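26th April. Open day, demo room. Notes written up the same evening.

First group in at the start of the morning, 6 visitors from Nuditville, mostly kitchen fitters and one retired teacher. Task for the day was fridge to basket: apple off the shelf, into the yellow basket on the desk. Software was Padar build 3838, same as the rehearsal. Speed held at 70 per cent with people in the room.

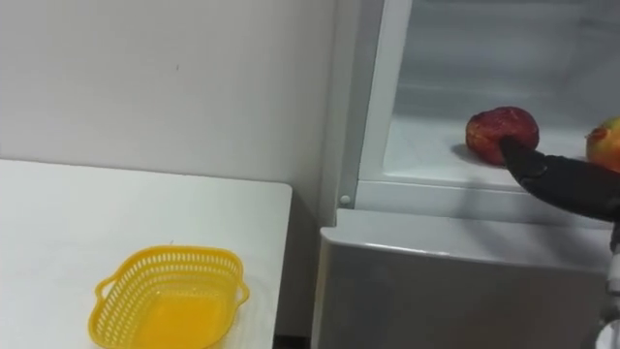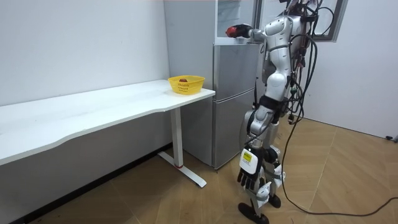 Ho-yin Yu wanted to know why we bother with the fridge at all when the same pick could be shown off a bench, and said the talk should have begun with that. Fair point. I said the shelf lip and the door opening are what make the reach awkward, and that a bench pick tells you very little about a kitchen. Ho-yin thought visitors would follow this better if they saw the bench pick first and the fridge second. Will try it that way in July.

Ran 5 cycles for the first group. Four good. On the third one the grip closed too early and the apple rolled back on the shelf, so I stopped, reset and went again. Told the group what had happened. They seemed more interested in that than in the good ones.

Questions that came up more than once:
How heavy a thing can it lift. I gave the figure from the Dornix sheet.
Does it know an apple from a tomato. Not tested, said so.
Can it shut the door afterwards. Not in this build.

Second group was smaller and quieter. Rattana Boonchu did the talking and I stayed on the stop button. Same settings, no resets. She kept the introduction short and left longer for questions, worth copying.

To do:
- Mark a standing line on the floor with tape. People drifted forward whenever the arm moved.
- Look at the grip timing in the log for cycle three before changing anything.
- Ask Kamolrat if the larger room is free in July.
- Print the task steps on one sheet, large type, for the wall.
- Buy more apples. The soft ones are no good for this after a morning's handling.

Logs copied to the shared drive under the build number.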